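5장. 야외 유리 테이블의 사용과 정리

이 장은 Lirnov 공유 작업실의 나무 데크에 놓인 원형 유리 테이블과 그물 의자를 다룹니다. 실내 책상은 3장을, 커피 머신과의 화해 방법은 4장을 보십시오. 테이블을 써 본 적이 있으니 읽지 않아도 된다고 생각하시는 분은 5.3항만이라도 읽어 주십시오. 대개 그분들 때문에 쓴 항목입니다.

5.1 시작하기 전에

테이블 상판은 물결무늬가 들어간 유리입니다. 보기에는 시원하지만 평평한 척할 뿐 완전히 평평하지는 않습니다. 볼펜은 굴러가고, 얇은 종이컵은 생각보다 쉽게 기울어집니다. 글씨를 손으로 오래 써야 한다면 Ernton 서랍장 맨 위 칸에서 받침판을 꺼내 쓰십시오.

Farah 의자는 접이식이 아닙니다. 접으려고 시도한 흔적이 이미 여러 개 남아 있으니 추가 실험은 필요하지 않습니다.

주의: 상판에 앉거나 올라서지 마십시오. 전구를 갈 때도, 단체 사진을 찍을 때도 마찬가지입니다. 상판 교체품의 부품 번호는 855이며, 이 번호를 외우고 있는 사람이 있다는 사실 자체가 경고입니다.

5.2 자리 펴기

1. 마른 천으로 상판을 닦습니다. 물결무늬의 골에 꽃가루가 끼므로 한 방향으로 두 번, 직각 방향으로 한 번 더 닦습니다.

2. 테이블을 살짝 눌러 흔들림을 확인합니다. 흔들리면 다리 밑의 조절 나사를 시계 방향으로 돌립니다. 냅킨을 접어 괴는 전통 기법은 비가 한 번 오면 끝납니다.

3. 의자를 배치합니다. 등받이와 상판 가장자리 사이에 사람이 들어갈 공간을 남기십시오. 당연한 말 같지만 의자를 끝까지 밀어 넣고 나서 어떻게 앉을지 고민하는 분이 계십니다.

4. 컵 받침을 먼저 놓고, 그다음에 컵을 놓습니다. 순서를 바꾸면 받침은 그냥 장식이 됩니다.

5. 노트북은 상판 가장자리에서 손바닥 하나만큼 안쪽에 둡니다. 모서리가 테이블 밖으로 나온 노트북은 지나가는 가방끈에 걸리기 쉽습니다.

6. 차양은 바람이 약할 때만 폅니다. 기둥이 덜컹거리기 시작하면 접으십시오. 햇빛보다 차양이 더 무섭게 느껴지는 시점이 접을 시점입니다.

참고: 야외 콘센트는 없습니다. 데크로 나오는 연장선을 만들어 쓰지 마십시오. 배터리가 19퍼센트쯤 남았을 때 실내로 들어오는 것이 품위 있는 퇴장입니다. 케이블은 Mernton 보관함에 종류별로 있으며, 종류별이라는 말은 저희의 희망 사항입니다.

5.3 음료와 전자 기기

테이블이 둥글기 때문에 어느 자리에서나 모든 컵에 손이 닿습니다. 팔꿈치도 닿습니다.

1. 뚜껑이 있는 병은 마실 때마다 닫습니다. 조금밖에 안 남았다는 것은 열어 둘 이유가 되지 않습니다. 자판 하나를 못 쓰게 만드는 데는 한 모금이면 충분합니다.

2. 뚜껑이 없는 컵은 노트북과 나란히 두지 말고, 사이에 다른 물건이라도 하나 두십시오. 다 마신 컵은 바로 개수대로 가져갑니다.

3. 자리를 잠깐 비울 때는 노트북 덮개를 닫습니다. 스티커가 잘 보이는 부수적인 효과도 있습니다. 다만 스티커가 많다고 해서 주인을 알아보기 쉬운 것은 아닙니다. 이 작업실에서는 스티커 없는 쪽이 오히려 눈에 띕니다.

4. 음료를 쏟았다면 먼저 기기를 들어 올리고, 그다음에 닦고, 사과는 마지막에 하십시오. 사과부터 하는 동안 액체는 기다려 주지 않습니다.

주의: 뜨거운 주전자나 냄비를 유리에 직접 올리지 마십시오. 컵 받침 여러 개를 겹치는 것도 인정하지 않습니다.

5.4 자리 접기

1. 명함, 안내 카드, 영수증 등 가벼운 종이부터 거둡니다. 바람이 먼저 거두면 이웃집 화단에서 찾게 됩니다.

2. 기기와 충전기를 실내로 옮깁니다.

3. 병과 컵을 치웁니다. 내용물을 비운 뒤 분리하십시오. 색깔만 보고 남의 음료 정체를 알아맞히려 하지 마십시오. 알아맞혀도 기쁘지 않습니다.

4. 컵 받침은 닦아서 쌓아 둡니다. 짝이 맞지 않아도 됩니다. 처음부터 맞은 적이 없습니다.

5. 의자 등받이에 걸친 겉옷을 챙깁니다. 낮에 벗어 둔 옷은 반드시 저녁에 생각나며, 그때는 문이 잠겨 있습니다. 남은 옷은 분실물 상자로 옮기고 10월 말에 한꺼번에 정리합니다.

6. 차양을 접고 끈으로 묶습니다. 매듭은 다음 사람이 풀 수 있는 종류로 부탁드립니다.

참고: 5.2항 3번의 의자 배치는 접을 때도 그대로 둡니다. 비 예보가 있으면 의자를 벽 쪽으로 옮기되 끌지 말고 들어서 옮기십시오. 바닥 널의 긁힌 자국은 사포로도 잘 없어지지 않습니다.

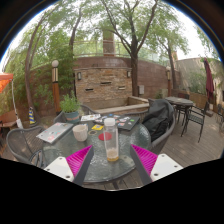

그림 5-1. 5.4항을 시작하기 전의 테이블. 1번부터 5번까지 모두 해당합니다.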